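Equipment review: Narell bench package (arm, gripper and wrist camera)
Prepared by Poonam Bhatt, 31 December 2018

The package was assessed for purchase in the coming budget year. The arm itself is sound and well finished, and the status light is easy to read from the operator's side.
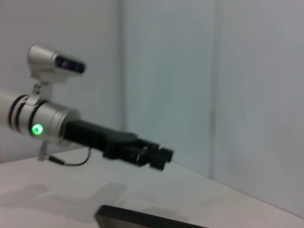

Behrouz Rahimi asked that the service plan be costed separately, as the Grovetti quote hid it in the unit price. That has been done: $2000 per year, with two visits included.

Spare fingers are the weak point of the offer. Delivery takes up to 40 days — too long for a single-arm site.
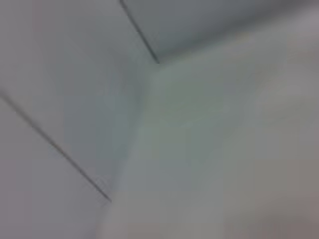
A second set should therefore be ordered at the outset. Training for staff is extra, and the price was still unconfirmed in August.
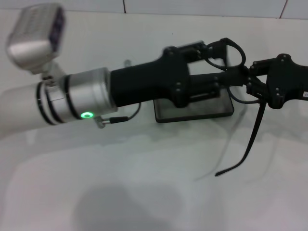 Cabling at the gripper end deserves a line in the maintenance budget as well. Recommended for purchase, with spares.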